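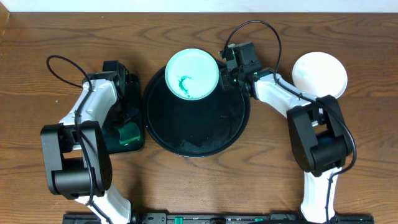
Trays and plates on the wooden table

I have a thing about trays, and the big round black one is my current favorite (sorry, rectangular one). The rim is thin, so a plate can hang over the edge a bit without me fussing, and everybody can reach it. My friend Reda Abdel Rahman swears by plain white plates and nothing else, but I like a faint mint one mixed in! We're setting out both at the Grimshaw supper in October, for 16 people, and I'm already short on dishes. If you have spare trays, any shape, drop them at Molik before then and put your name on the bottom with masking tape. I still have two from last year and no idea who they belong to.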